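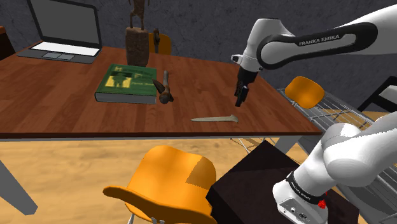 A plank-topped table, with a narrow, pale blade laid flat on the wood.

The Long Table Comes Home

My grandmother's dining table seated twelve, weighed as much as a pony and was used for eating on exactly 3 holidays a year. The rest of the time it held mail.

Families all over Sollstead are dragging these monsters back out of storage. Erick Kariuki, who refinishes furniture on Ofori Street, took in 144 tables last year and 197 so far this one. Most had been sitting under a tarp since somebody's divorce.

"People want to have folks over again," he told me. "Then they measure the doorway."

A full strip and oil at his shop runs $458, legs included. He is booked into November, and Thanksgiving is making his customers jumpy. One wanted a burn mark kept - her uncle's doing, with a fondue pot - and the rest of the top made perfect. He charged extra for the burn.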